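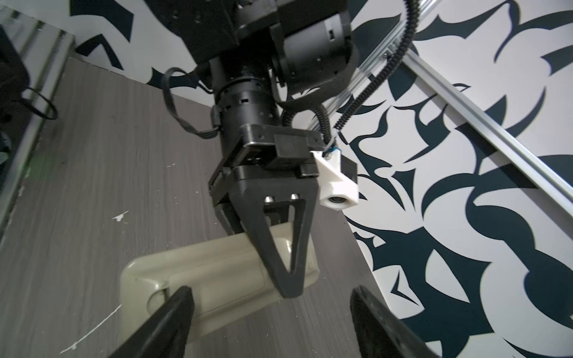
From: Şengül Uçar
To: gisarley-users
Date: 2023-03-23
Subject: Re: gripper closes by itself after e-stop reset

Hi all,

Sorry for the slow answer, I wanted to be sure before I blamed anybody's code (it was partly mine, so that was easy in the end). Quoting the original so people don't have to dig for it:

> We had a scare on the two-arm cell yesterday. One arm was holding the
> plastic plate, I hit the e-stop because the other one was coming in too
> low, and I waited for everything to go quiet. Then I pressed reset. I had
> not pressed start. The gripper opened, and while I was reaching in to get
> the plate it closed again, hard, on my glove. No injury, just a pinch and
> some bad language. Has anyone on Mimelano seen this? We run the Zovenar
> gripper board with the stock firmware and the watchdog at 300 ms.
> Until I know more I'm keeping people out of the cell.

First of all, I'm really glad it was only a glove! And yes, I have seen it. I got it on Işık (our own two-arm cell) this week, and I can now make it happen pretty much whenever I want, as long as the arms were busy when the stop came.

What I think is going on: the Zovenar board keeps a queue of finger commands, and in Mimelano that queue is set to 1,024 entries. The e-stop cuts motor power but the board's logic stays up, so whatever was in the queue just sits there. Press reset, power comes back, and the board picks up where it left off. If the next few commands happen to be "open, wait, close", you get exactly what you got.

I had always assumed the watchdog would catch this. It doesn't. The age check looks at when the board last heard from the PC, and the PC never stopped chatting. The connection is fresh, the commands are old, and the watchdog is happy. You could set it to 3 ms and it wouldn't help you one bit.

How to check your own cell, hands OUTSIDE the guard the whole time please:

1. Start any handover job, ideally one where both grippers move a lot. Ours is a dull pick and pass with a plastic plate, and it works fine for this.

2. Hit the e-stop while a gripper is in the middle of something. Leave it for a good minute. Don't touch the PC, don't close the job window, just stand there and drink your coffee.

3. Reset, but don't press start. Watch the fingers on both arms. The wrist joints stayed put every time here, only the grippers moved, which makes it easy to miss if you're looking at the big joints like I was.

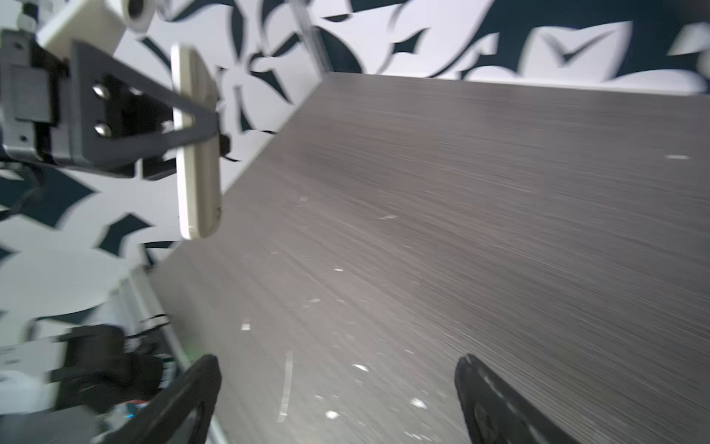
4. Save the board log before you power anything down. It gets wiped on a cold start, and I lost my first good one that way and was in a mood for the rest of the afternoon. Look for finger commands with a send time earlier than the stop.

My log had 655 of those still waiting after the reset. I had no idea the job script got that far ahead of the hardware. That part is my doing, by the way. I wrote the loop that pushes the close commands, and it never looks at whether the previous one finished.

For now I've done two things. The reset handler in our copy of Mimelano flushes the gripper queue before it lets power back on, and if the flush isn't confirmed, it refuses to reset. I also cut the queue down to a handful of entries. The motion looks a tiny bit jerkier to me, but I can live with that. I'll send the patch once I've cleaned out my debug prints. It's ugly, so be kind.

I've moved the test job to small parts too, AA cells, because small parts mean far more open and close commands per run. So far no movement after reset with the flush on. I'm going to let it run a lot longer before I call that a fix, and I'd love it if somebody with a different arm model could try the same.
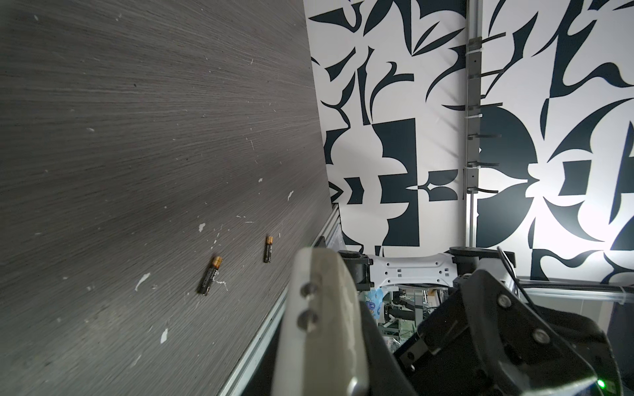

The AA cells on the table, with the other arm past the gripper.

Please don't rely on the patch as a safety measure, though. It's software, and software is how we got here. What I'd want is gripper power that stays off until someone presses start, wired that way, no script involved. Does anyone have a drawing for that with the Zovenar board? I thought one got passed around last June but I can't find it in the archive.

Until then our rule is that the main switch goes off before a hand goes in. Slow and annoying, yes, and the arms need homing again every single time.

Şengül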